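Subject: Re: Keskinen reading, November

On 2025-09-02, Inmaculada Garrido wrote:
> Has anyone finished the Keskinen memoir yet? I'm 70 pages in
> and can't tell if the Torkitz chapters are meant to be funny.
> Also, will the talk be recorded?

Hi Inmaculada and all,

I finished it last night, all 581 pages. I read the Torkitz chapters as funny, at least until the brother leaves. After that the jokes get shorter and she draws fewer of them.

The talk will be recorded. Flosusine is putting it up as an audio episode the week after, with a transcript.

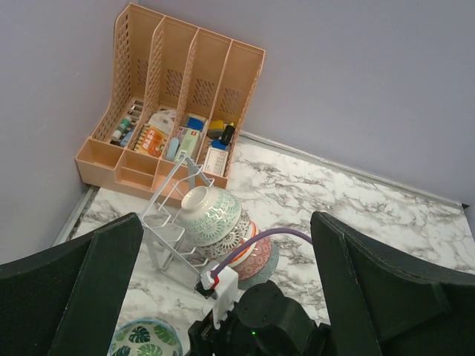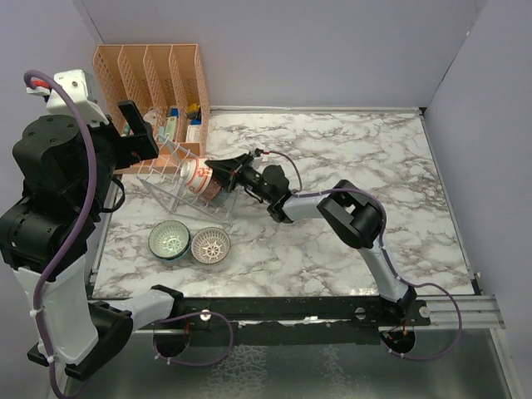

Keskinen is bringing original pages, and the library wants to know how we'd like them shown. The hall holds 100 and there's only one long table by the door. My vote is to stand the pages upright in slanted compartments, like the ones in the peach-coloured organizer, so people can see them in the lineup without handling them. Grolent has offered to lend flat cases, but they'd take up the whole table.

I still need questions for the second half. I have seven so far and most are about the colour sections. Something on her earlier strips would help.

Please reply to the list, my other address is bouncing.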